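Vorncombe Opens Its Two-Arm Equipment Planning Guide to Small Food Makers

26 Sep 2019 – I'm Everaldo Figueiredo and I run equipment planning at Vorncombe, which mostly means I'm the guy people call when they've got a budget and no idea what to put in it. Today we're releasing the planning guide we've been using with our own customers, and it's free to anybody who makes, packs or plates food for a living!

It started with our friends at Guimarães, a sandwich company that wanted to price a pair of robot arms for its prep room. They had a quote for the arms. They did not have a quote for the grippers, the tables, the spare cables, the training days or the time it takes to teach a machine about soft food (bread is a lot harder than boxes, trust me). So we sat down and wrote out every line we could think of, then called Pollberg, who install this kind of equipment, and they added a bunch more. The finished worksheet has 241 lines. You won't need all of them – a small kitchen can skip whole pages.
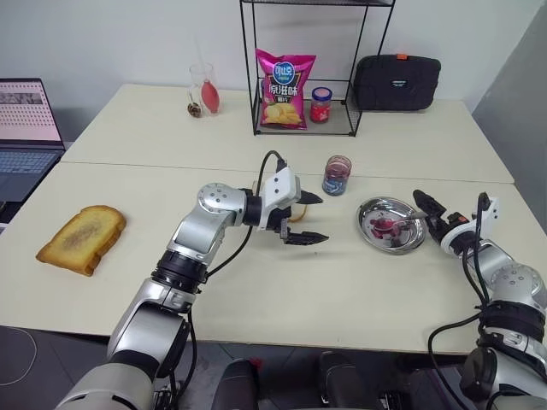
Bread and jam, two arms, one tabletop.
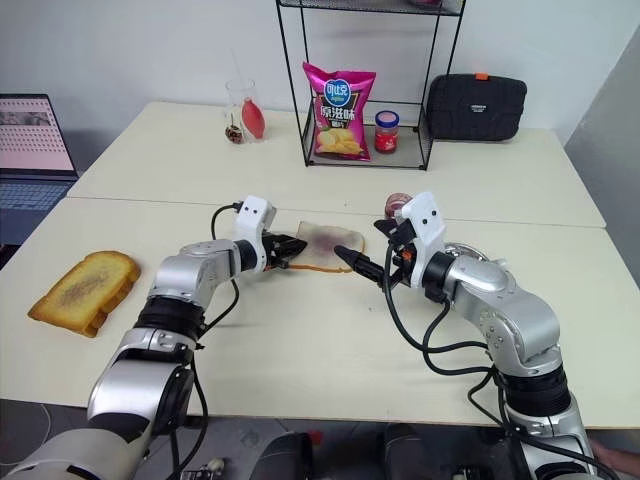 The part I'm proudest of is the section on floor space and tables. Buyers love to talk about reach and speed, and then the arms show up and there's no good place to mount them. We ask you to measure first, sketch where the cables will run, and figure out who's going to wipe everything down at the end of a shift. There's also a page on renting before you buy, with the questions I'd ask if it were my own money.

Please put in a line for spare gripper fingers. I keep saying it and people keep leaving it out!

The guide comes with a budget sheet you can fill in yourself, plus a 30 minute call with me or somebody on my team if you get stuck. We've set aside up to 600 of those calls between now and the end of December, and we're printing 1,000 paper copies for folks who'd like one to scribble on in the break room. I'm a scribbler myself.

Stillov, our training partner, will walk new owners through the first budget review, and that's included for anyone who signs up before the calls run out.

To get a copy, ask your Vorncombe sales contact or write to our planning desk and tell us what you make. Reporters are welcome to call me too – I like talking about this stuff.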